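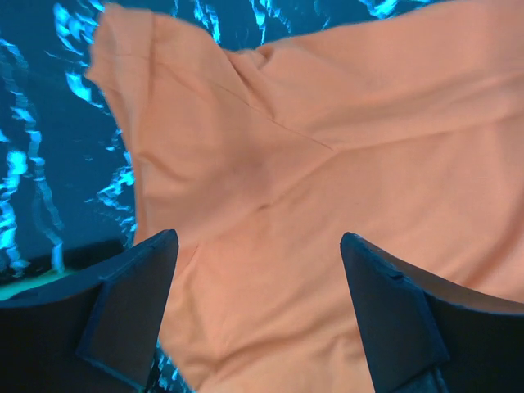
规矩与坏习惯

手边的事 > 机器人 > 叠衣服

打印本页 | 用邮件发送

我们组终于有了一份成文的操作规范,标题叫《双臂柔性物体操作采集规范》,共9条。我写的初稿有二十多条,被砍掉的那些里有一条是“请勿对着机械臂叹气”,我至今认为那条最有可执行性。

先交代背景。去年秋天起,我在Bawa项目里管叠衣服这一摊。所谓管,就是坐在主臂后面把T恤一件件拎起来,铺下去,对折,再对折,然后弄乱,重来。干这个之前我做了好几年抓取规划,写过一些公式很密的东西。我妈问我现在具体做什么,我说教机器叠衣服,她沉默了一会儿,说你自己都不叠。

规范的起因是三月份的一次返工。当时要把一批采集好的数据交给Cluvureo那边训练,对方跑了两天,客客气气地问:你们的“叠好”是什么意思?我把数据拉出来一看,同一个任务名底下,有人叠到袖子收进去就按了结束,有人非要把领口摆正、再拍两下才肯松手,还有人叠完以后觉得不满意,当场抖开重叠,全部录在同一条里。674条,一条一条重看,重标。我看到后来做梦都是橙色的。

所以第一条就是“完成”的定义,而且是整份规范里最长的一条。衣服的外轮廓大致成矩形,袖子不露在外面,两只夹爪都已离开布面并回到待命位置,这才叫完成。写的时候我们为“大致”两个字吵了一个下午。有人提议用尺子,有人提议用投影算凸包面积,最后的办法是把三张照片贴在显示器旁边:一张算过,一张算不过,一张是勉强算过。新人入职第一天就看这三张照片,比看文字快得多。勉强算过的那张是我叠的。

第二条讲开局。衣服要怎么乱才算乱?早期大家都很勤快,每次把衣服往台上一放,顺手抹平一下,结果模型学会了叠“已经差不多铺好的衣服”。碰上真正揉成一团的,它就伸着两条胳膊在那儿若有所思。现在规定是从肩膀高度松手,落成什么样就是什么样,落到台外面可以捡回来再扔。有同事在这一条上表现出惊人的艺术追求,每次扔之前还要甩一圈,我们在附注里补了一句“不必甩”。
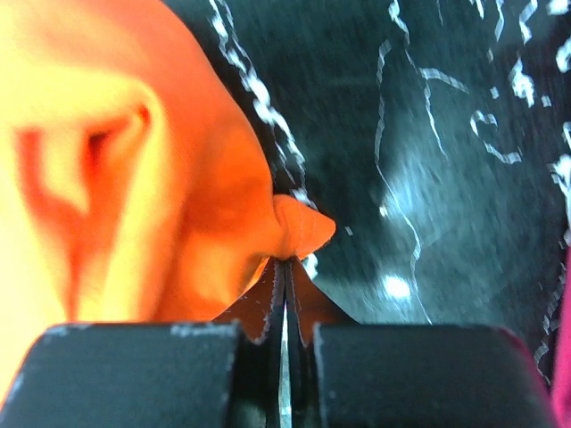
第三条是夹多少。布这个东西,夹少了滑,夹多了一拎起来带着两层,叠出来像个春卷。文献里有各种漂亮的办法去估计层数,我们这里的办法是:操作员在夹之前看一眼腕部相机,确认捏的是自己想捏的那一处,再合爪。就这么一眼,写进规范之前大概每个人都觉得自己做到了。我回放自己的数据,凡是下午四点以后录的,我基本都在凭感觉瞎夹。

顺便说一句凭感觉这回事。遥操作的时候人有很多外挂:能探头看,能听见电机哼哼,能从手上感觉到一点点阻力,心里还知道这件衣服昨天就爱往左边歪。模型一样也没有,它只有那几路相机和关节角。规范第四条因此写得很不近人情:操作时视线只许放在屏幕上,不许直接看台面。这条刚推行的时候怨声载道,速度掉了一大截,有人说像隔着信箱口给人系鞋带。坚持了两个礼拜,掉下去的速度回来一部分,剩下的没回来,也就算了。

我得承认这条我偷偷违反过。人的脖子有自己的想法。后来在显示器和台子之间加了一块挡板,挡板是从包装箱上裁的,管用得很。规范上写的是“遮光隔板”,听上去比较像预算里会有的东西。

第五条是停顿。中途可以停,但一停超过3秒,这条就作废。手悬在半空想事情的人比你想象的多,想的多半是中午吃什么。模型会非常忠实地把这种停顿学过去,然后在演示给客人看的时候,两条胳膊悬在衣服上方,一动不动,十分庄严。客人问它在干什么,我说在规划。

第六条讲失败。这一条我最在意,改的次数也最多。最早的版本说,失败的条目一律删除。过了一阵子我们发现留下来的全是一帆风顺,衣服一滑脱,模型就当没这回事,空着爪子继续往下叠,动作一丝不苟,叠的是空气。改成一律保留,又出现另一种局面:失败的花样太多,有几条录的根本是操作员在和线缆搏斗。现在的写法是分开:滑脱之后自己补回来的,留,并且打上“恢复”标签;由于设备、线缆或者外人插手造成的,删;叠到一半放弃的,单独放一个文件夹,先不喂给模型。那个文件夹的名字叫“人生”,正式名称是abandoned。 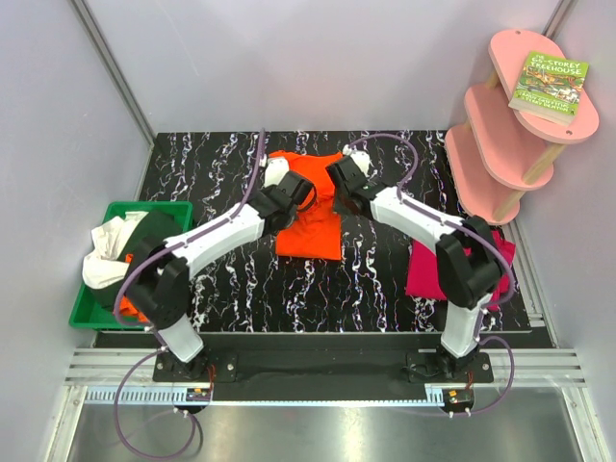
上个月有读者来信,说他在仓储自动化那边干了很多年,看我前面几篇老在讲标签、讲定义,觉得本末倒置:规矩应该先管安全,再管数据,你们倒好,安全一个字没提。他还说自己见过太多实验室,标注手册厚得能垫桌脚,急停按钮却被一盆绿萝挡着。信的最后建议我去把急停按一下,看看它到底还管不管用。

我看完有点坐不住,去按了。管用。但从我的座位够到它要站起来,还要绕过一把椅子,我用秒表掐了一下,时间长得不好意思写在这里。于是原来排在附录里的安全部分被提到了正文,成了第七条,还带了几个小项,我挑几个抄在下面:

急停必须坐着就能按到,每次换人先按一次,复位,再开始。

整理衣物时,主臂松手,从臂断使能,两件事都做完再伸手进去。嘴上说“我就拿一下”的,视为没做完。

长头发扎起来,工牌和围巾摘掉。

衣服上有纽扣、拉链、亮片的,暂不上台。

最后那个小项也有来历。有人从家里带了件带拉链的外套来,说是增加多样性,夹爪咬住拉链头不放,往回一收,指尖上的软垫豁了一块。外套毫发无伤。Stemora的备件要等,那段时间我们用另一副旧的凑合,抓什么都像戴着棉手套。多样性是好东西,但多样性得填申请单,现在表格就夹在规范后面。

回信的时候我谢了他,也替自己辩解了几句:小臂力气不大,速度限得很低,打到人顶多是吓一跳。写完读了一遍,发现这正是每份事故报告开头那位当事人的口气,删掉了。

第八条是关于环境的,写得比较短,因为争不出结果。一派主张台面、光线、周围的杂物统统固定,每天开工前对照参考图摆一遍,差一点都不行;另一派说家里哪有这样的桌子,越花越好,灯光越怪越好,旁边摆点不相干的东西才像过日子。我两派都待过,立场取决于当周谁在催我。目前的折中是:一组之内不许变,组和组之间必须变,变了什么记在日志里。日志那一栏原先是自由填写,我翻到过“今天比较蓝”“灯有点那个”,现在改成下拉菜单了。下拉菜单里有一项“其他”,使用率遥遥领先。

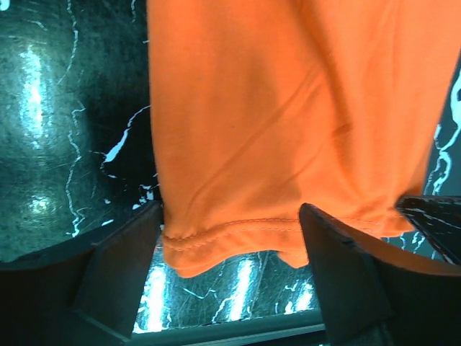 日志的事还没说完。规范里没有单列一条讲衣服的身份,这是个疏漏,我打算下一版补上。同一件T恤叠到第几百次,手感和新的完全是两码事,下摆会卷,领口会松,布面起毛之后摩擦力也变了。你要是不记它是哪一件、叠过多少回、洗没洗过,将来看到成功率往上走,就说不清是模型进步了还是衣服被叠服了。这个效应我一直想认真测一测,一直没有测,手头只有一个毫无统计意义的印象:旧的好叠。

我试过给每件衣服编号,用布标缝在内侧。缝了一个晚上,扎了两次手,洗过一轮之后布标自己卷成小棍,夹爪偶尔会把它捏个正着。后来改用洗衣笔写在下摆里面,丑,但是活得久。

第九条是复核。每天收工前,从当天录的里面随机抽,由另一个人看,看的人不知道是谁录的。听起来平平无奇,执行起来全是人情。大家就那么几双手,谁录的一看动作就知道:有一位同事每次下爪之前都要在空中先比划一个小圈,像老派书法家落笔;我的毛病是右手总比左手快半拍,左边还在捏,右边已经走了。匿名不匿名的,也就图个心安。不过抽查确实抓出过一堆东西,比如有一整个上午某路腕部相机的时间戳和别的对不上,画面看着都挺好,就是晚了一点。这种错你录的时候永远发现不了,非得有个闲人坐下来,慢放,一帧一帧地对。

复核不通过怎么办,规范里写了流程:退回,注明条款,录的人可以申诉一次。到现在为止只有一个人申诉过,是我,关于那张“勉强算过”的照片,别人引用它来驳回了我自己的数据。申诉没有成功。

也有人问,花这么多工夫写规矩,是不是不如多录一点。我以前也这么想,量大管饱。可是现在各家的数据要混在一起用,你家的“叠好”跟我家的“叠好”差着半个袖子,混完就是一锅粥,规模越大粥越稠。Plokodard那边牵头想搞一份几家通用的任务描述格式,开过两次会,第一次讨论坐标系朝哪边,第二次还在讨论坐标系朝哪边。我带了我们的9条去,对方看得很仔细,然后问“待命位置”是谁的待命位置。问得好,我们自己两台工作站的待命位置就不一样,回来以后我在第一条后面又加了一行。

标准这种东西大约就是这样长出来的,每一行底下都埋着一个倒霉的下午。外人读着觉得啰嗦,连“不必甩”都要写。写的人心里清楚是谁甩的。

要是你也在弄类似的事,正准备写自己的第一版,我能给的建议不多。写之前先把自己录的东西看一百条,别看别人的。定义配照片。能做成挡板的不要写成条款,挡板不用培训。被删掉的条款留一份存档,里头常有过半年又要捡回来的。还有版本号一定要写进每一条数据里,我们头几个月没写,现在遇到老数据只能靠猜,我的猜法是看操作员当时有没有甩。

下一版预计要等雨季过去再动,台子那边湿度一高,棉布就发沉,叠法又得另说。裤子的规范还没开头,有同事问裤兜翻出来算不算完成,我让他先拍三张照片。

评论(2) | 分享(9)

打印本页 | 用邮件发送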